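Search this site: type your query

Do bottles and wrappers go in the same little bin?

Lucienne Poulain
We've got a small teal-green tub for rubbish, and everything lands in it together. Should I be sorting it, or can I tip the lot into the recycling? 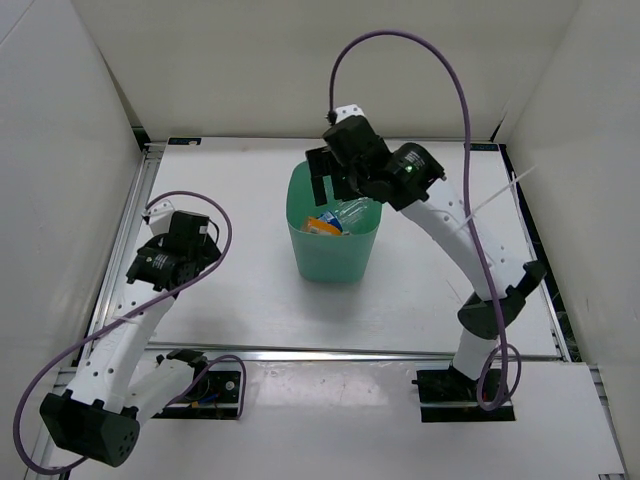
Page last changed: August

Rey
Oh, I did this for years! Clear plastic bottles are usually fine, but wrappers mostly aren't, so pull those out first and check your council's colour chart.

Arico
just use two bins

3 comments | 27 shares

Related
Rinsing bottles without wasting water
Getting smells out of a plastic tub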